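To: plendbridge-allotments list
Date: 12/6/23
Subject: Re: Water butts, again

On the matter of the standpipe, someone wrote:

> I don't see why we need a rota at all. We managed perfectly
> well last year with people just using their common sense. If
> the hose is free, use it. If it isn't, wait. I have had my
> plot for longer than most of you and I can't remember a
> single argument.

I can remember several, and I was in two of them, so either we have different ideas of an argument or you were in your shed with the radio on.

To recap for those who joined since the spring: the meter on the lower standpipe read 1,293 when the site reopened and 3,172 when I walked down there after supper yesterday. I am told these are not litres, and also that they are. The water company's helpline played me a good deal of panpipe music and then suggested I look at the dial. Whatever the units, the bill goes up with them, and the bill is split evenly between plots whether you grow thirsty marrows or, like me, mostly bindweed.

I'm not against common sense. I'd just like some of it written down and pinned to the gate. My suggestion, for what it's worth:

Upper plots have the hose before breakfast, lower plots after tea. Anyone with a can may fill it whenever they please, and the person on the hose gives way without sighing. No sprinklers left running while you pop home. You know who you are, and so does everyone whose path you flooded.

As for the butts, Dundora will deliver four of the large green ones for less than we'd pay at the garden centre, but they want someone on site to sign for them and they won't say when, beyond "in the morning". Plillum are dearer and will ring first. I'd go with Plillum. I have already given one summer of my life to waiting in for a greenhouse.

The other question was where to put them. The old Vương nursery side has the only decent roof for catching rain, and the gutter there is sound apart from the bit that isn't. I've offered to mend it and would be grateful for the loan of a ladder taller than mine, which was bought for changing lightbulbs and has never aspired to more. The butts need to stand on something level. Slabs would do. The pallets behind the compost bays would not, as anyone who has trodden on one will tell you.

If we can settle this before July we might catch a thunderstorm or two. If we leave it until the autumn meeting we'll have a very full discussion in the rain.

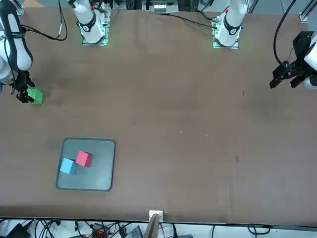 Replies to the list, please, and trim the quoting if you can. The last thread on slug pellets reached me with the whole of the previous thread on slug pellets attached underneath it.

Plot 4 (lower side, by the broken gate)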